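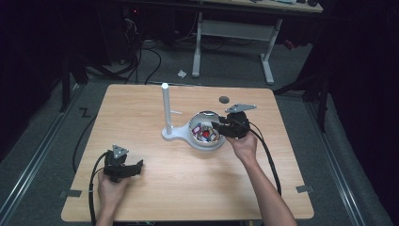 A white bowl on its keyhole base, with the post to the left and small coloured pieces inside.

The case for keeping small things in an open bowl

Most advice on household storage assumes that every object should have a compartment. I have followed that advice for long enough to have an opinion on it, and my opinion is that it fails for anything shorter than a thumb. Wrapped sweets, spare game pieces, pen caps and the contents of coat pockets do not sort well. They arrive mixed and are wanted singly, usually by somebody with one hand full.

The drawer insert is the usual answer. Mine was a Nellden, 520 mm wide, divided into 17 cells. By April three of the cells held everything and the rest held dust. The cells were too narrow for two fingers and a thumb, so getting a single item out meant lifting the whole insert. A lidded tub was no better. The lid was left off within a week, and a lidded tub without its lid is a bowl with a bad rim.

An open bowl has two properties that matter. The contents are visible from standing height, and the hand enters from above without touching a wall. A colour is located faster than a label is read. A red piece among blue and white ones takes no searching at all, provided the layer is shallow. Once the bowl is deep enough for items to be buried, the advantage goes. I work to a limit of 700 ml, filled to half.

Stability is the usual objection. A light bowl slides when something is picked from near the rim, and a round foot does nothing to prevent it. A bowl joined to a wider base plate is the better arrangement, and I would accept the extra footprint on any table that can spare it. An upright post on the same base gives the other hand something to hold. I would not pay more for the post alone, but I would not saw it off either.

Grivden sells a bowl of this general type with a rubber ring underneath. The ring collects grit and should be washed monthly. The Kobzar version is heavier and has no ring. Of the two I prefer the weight. 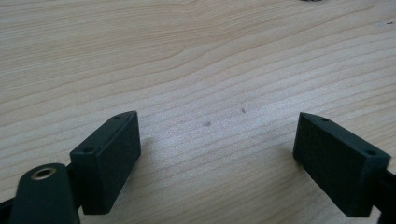
The surface underneath

A storage object is only as useful as the clear area beside it. Sorting needs somewhere to put the rejected items, and 60 cm of free table is sufficient for the contents of one bowl. Less than that and the pieces go back in unsorted.

Pale wood suits the work. Dark and saturated items show up against it, and wavy grain does not hide them as a printed pattern would. White items are harder to find, and a faint whitish mark can pass for one at a glance. The table at Mindham was black glass, on which every crumb was visible and every dark screw was lost. I would take the pale top again and wipe it more often.

13/11/2020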